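Do You Need to Unpack the Bag Right Away?

Every May somebody sends us a new rule for groceries, and this year it's the "13-minute unpack."
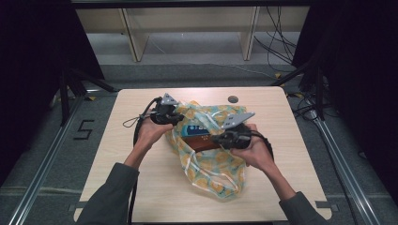 The idea comes from a home-organizing course called Wekley, which two readers have now forwarded to me. You walk in, the bag goes on a bare table, and everything in it has to be out and put away before 13 minutes are up. The bag gets folded into a triangle and stored upright. Wekley says this will change how your kitchen feels. I have my doubts.

I tried it for most of a month. Getting things out of a thin plastic bag is the easy part, or should be, except that the bag slumps the moment you let go of the handles and whatever was on top slides underneath. A small box will hide in the folds. Anything smooth rolls. The course suggests holding the opening wide with one hand and lifting with the other, and I can't argue with that, though I don't know that it takes a paid lesson to get there.

The putting away is where it fell apart for me. My pantry at Pulthorpe is one shelf and a drawer. Racing a timer, I just shoved things in, and then spent longer hunting for the tea than I'd saved.

Kamran Moradi swears by the triangle fold and has more than 30 of them in a shoebox. Fine, but why keep that many? The thin ones split after a few trips anyway. Parviz Jafarzadeh stuffs his into one another and hangs the lot on a door hook – no folding, no course – and he can find one when he needs it.

What I kept from the month:

Clear the table before you go shopping. Cold things first, always. Look inside the bag and give it a shake before you fold it, stuff it or throw it out. I came close to tossing a packet of yeast that way.

What I dropped: the timer, the triangles, and the $29 "bag station" from Pavitz, a plastic tray with a slot in it. A drawer works.

If you've done the full Wekley course and think I'm being unfair, write in. Please say how big your kitchen is.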